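How to Make Oat and Rhubarb Bars from Frozen Fruit
Jul 28, 2023 – by the Badeck kitchen desk
Print this page | E-mail this page

Rhubarb cut in April keeps well in the freezer, but it gives off a lot of water as it thaws. The method below deals with that before the fruit goes near the oats.

You need 300 g frozen rhubarb in short lengths, 2 tablespoons of cornflour, rolled oats, plain flour, soft brown sugar, melted butter and a pinch of salt. The full batch, fruit included, should weigh 453 g or a little over for a small tin. Scale up for anything larger.

1. Thaw the rhubarb in a sieve over a bowl. Keep the juice.
2. Mix the cornflour with a spoonful of the cold juice until smooth.
3. Simmer the fruit with the rest of the juice and a third of the sugar. Stir in the cornflour paste and cook until it holds a line when a spoon is drawn through it. Leave to cool.
4. Rub the butter into the oats, flour, salt and remaining sugar.
5. Press two thirds of the oat mixture into a lined tin. Spread the fruit over it, stopping short of the sides, and scatter the rest on top.
6. Bake at 180°C for 30 minutes, or until the top is evenly brown.
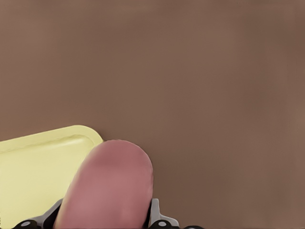 Cool fully in the tin before cutting. Warm bars crumble – chilling them overnight gives a clean edge. Store in one layer in the fridge, or freeze between sheets of baking paper.

Comments (3)

Skarari: Does this work with tinned rhubarb?

Desmet: Yes, but drain it and leave out the sugar in step 3. Mine was in syrup and came out very sweet.

Grorville_baker: Used jumbo oats and the base fell apart. Will try the smaller ones.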